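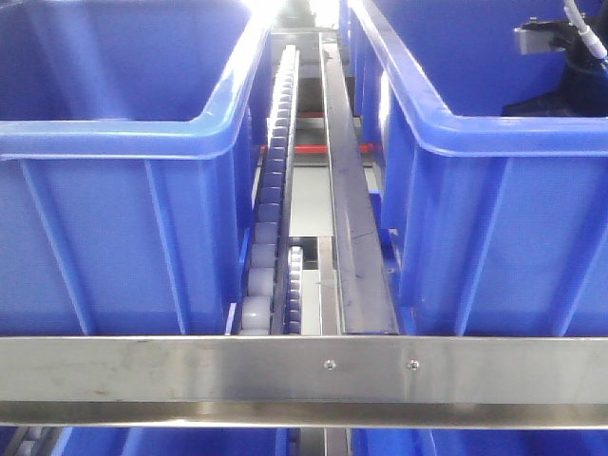 Bayu Krishnan asked that the stage floor be checked one more time after the sound rehearsal, and that the bar side of the hall be opened only when the aisle tape is down. Both requests are added to the list below, under 2 and 5.

Festivals > Brarkdale Arts Week > Venue Papers > Opening Night Checklist

Opening night safety checklist, Prekwood Hall
Walk-through in July, started at 4 in the afternoon. Please write the comment next to the point and do not use a separate paper, as last year two of them were lost.

1. Exits
Main doors open fully to the outside: OK
Side door by the coat room: OK, but the handle is stiff. It must be oiled before the public comes.
Exit signs lit: OK, all of them.
Comment: The poster stand for the puppet theater was in front of the side door. I moved it to the left of the stairs. It must stay there.

2. Stage
Floor free of nails and loose boards: OK
Cables taped: NOT OK at the back, near the drum platform.
Front edge marked in white: OK
Second check after sound rehearsal: to be done.
Comment: The dancers go on without shoes in the second part, so I ask for patience with this point. I found one staple and removed it.

3. Lights and hanging pieces
Safety chains on all lamps: OK
The kinetic sculpture from the Parry studio: OK, with remark.
Comment: The sculpture turns well and makes no noise. The lowest arm comes down further than on the drawing – a tall person on the stage can touch it with the hand. Please raise it by one link of the chain and test again at full speed.

4. Seating
Places on the plan: 143
Rows fixed together: OK, except the last one.
Wheelchair places free and level: OK
Comment: The balcony stays closed. The ticket desk has been told this and should not sell it, also not for standing.

5. Bar and foyer
Aisle tape: not yet down.
Ice and glasses behind the counter only: OK
Power for the coffee machine on its own socket: OK
Comment: The Trusitz cocktail table is too near to the stairs. I would like 40 inches free on each side.

6. Fire
Extinguishers in date: OK
Open flame in the show: none. The candles in the last scene are electric.
Comment: The fog machine must be announced to the front desk before each use.

Still open: 1 (handle), 2 (cables, second check), 3 (chain), 4 (last row), 5 (tape, table). Doors cannot open before these are signed.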